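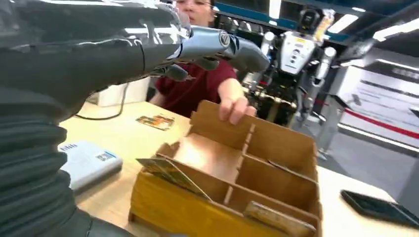
Home Latest Threads About Search

1/ Fishing crew held off Tollport since last month: 28 of the 56 men were put ashore on Wednesday, according to the harbour office. The other half are still being held.

2/ The men were taken from two trawlers run by Dralico. Both boats were boarded at night. The company has confirmed the names of those freed but won't say whether money was paid.

3/ Lertchai Jitpraphai, deputy governor of Kongkaew province, where most of the crew come from, told local radio there was "no deal of any kind". The armed group says there was one. Neither has shown any proof.

4/ Six of the freed men are in hospital in Musgate. The rest were questioned overnight and should be home by the end of the week.

5/ Over 200 relatives waited outside the harbour office until 2 a.m. The list of names was read out once, through a car loudspeaker, and then pinned to the gate. Several families told me they heard a name read that wasn't on the printed list.

6/ I asked Charalambos Makris, who speaks for the seamen's union, about that. He said the union has the same printed list and has asked for a corrected one.

7/ No word on the second boat. It was last seen heading south with its lights off.

8/ Next briefing is at 4 p.m. I'll add to this thread when it finishes.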